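Search this site Go

Handheld gripper loses tracking near the tabletop

Shadi Matar
Comparing two handheld grippers, Tullberg and Kadrić. The Tullberg drops pose on 6 of 62 takes, always close to the table. Same lens on both. Firmware or exposure?

Maja Marciniak
Exposure. Lock the shutter and recalibrate.

Necati Şimşekoğlu
Had that in July, went away after an update. 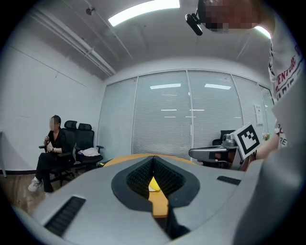 Does the marker card need recalibrating after a jaw swap?
Only if the mount was loosened.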